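Small result on stopping early

I did not write here since July, so first a short update. We are still in the kitchen at Fisthorpe, the task is still moving fruit between containers, and Stetik (our policy, named by Hiwot, do not ask me what it means) is still bad at knowing when it has finished.

This last point was annoying me for a long time. The policy puts the fruit down, opens, and then it goes back and touches the fruit again. Sometimes it pushes it off the plate. In our old log I marked 73 episodes where the fruit was already placed well and the policy spoiled it afterwards. If you count only the final state these are failures, and they look the same in the table as an episode where it never grasped anything.

Mitiku suggested to train a separate small head which predicts "done" from the images. I was against it, I thought the labels would be too noisy. We labeled 1054 episodes by hand, Ayana and me, each of us marking the first moment when we would be happy to stop. We disagreed more than I expected, mostly on round fruit, because it can still roll a little. In the end we took the later of the two marks.

Then we ran 60 new trials, with the head and without it, half each. Without the head, 25 of 30 reached a good placement at some moment, but only 17 were still good at the end. With the head, 24 reached it and 23 stayed good. So the grasping did not improve at all, and I want to be clear about this. The policy only stops spoiling its own work. 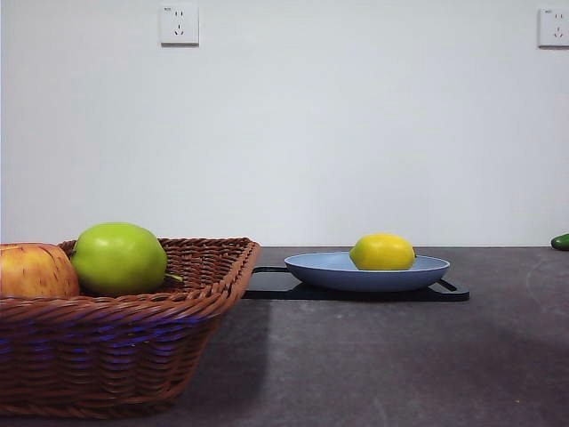 The side view in the basket and plate task, with the lemon on the blue plate.

The side view matters more than I believed. When we removed it, the head became too careful and often waited until the time limit. Fasil thinks the wrist view alone is enough if we give it a longer history. We have not tried it yet.

Next I want to repeat this at Zarnside, where the counter is lighter and the light comes from the other side. I expect the head will suffer. If somebody has labeled "done" in a better way than two tired people with a spreadsheet, please write to me.

Wilma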